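# Leave the book on the table

Wed 16 June

I've been arguing with myself about tidying again, mostly about books, and I think I've finally picked a side.
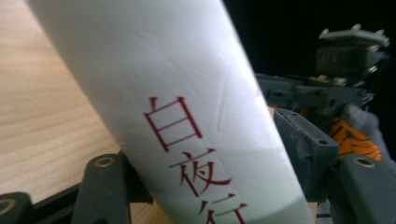

For years I was a shelve-it-right-away person. We had a tall Gemwood bookcase in the apartment on Contreras Street, and anything left out after supper went back on it, spine out, sorted by height (I know, I know). It looked great! I also read maybe two books that whole year. Once a thing is on a shelf it turns into wallpaper, and I stop seeing it.

Then we moved to Dramden, and 32 boxes sat in the hall until September. I'd pull one book out, set it down wherever I ate breakfast, and read it – a few pages with the coffee, a few more while the rice cooked. One of them was Journey Under the Midnight Sun, which is a brick of a novel, and I never once had to go looking for it.

So my rule these days is that the book you're reading gets to live on the table. Magazines don't, mail definitely doesn't, and finished books go back on Sunday. My sister-in-law in Ummont thinks this is just laziness with a rule stuck on it, and she may be right. Her living room is gorgeous. She also owns 266 books and couldn't tell me the last one she opened.

A white cover will pick up a crease or a scuff out in the open like that. I can live with it. I'm on my 19th book this year, and supper still fits on the other half of the table.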